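We use cookies to remember your settings. Accept | Manage

How to Clean a Mesh Wastebasket on the Table

By Ebere Afolabi
February

A mesh wastebasket collects dust in every small opening, and wiping only the outside does not help much. I clean mine one time in a month. The work takes a few minutes if you do it in good order.

You need a soft brush, two cloths, warm water and a little dish soap. An old toothbrush is also fine.

First, empty the basket and shake it over the trash can outside. Then put an old newspaper on the table if you worry about scratches. Mine has a glossy finish, and I prefer to lift the basket and not to drag it.

Tilt the basket on its side and hold it by the rim with one hand. In this position you can reach the bottom corner, where the pencil dust stays.

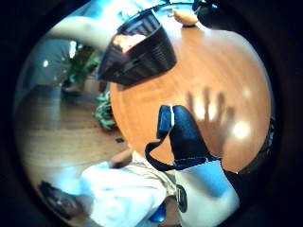 Home Care > Small Jobs

Brush the inside first, from the bottom to the open end. Follow the direction of the ribs. Turn the basket a little and repeat, until you come back to the place where you started.

Now dip one cloth in the soapy water and squeeze it well. Wipe inside and outside. If something sticky stays in the mesh, leave the wet cloth on it for five minutes and try again with the brush.

Dry everything with the second cloth, also under the rim. Water that remains there can make rust. Let the basket stand in the air for an hour before you put a new bag.

At the end, wipe the table with a dry cloth.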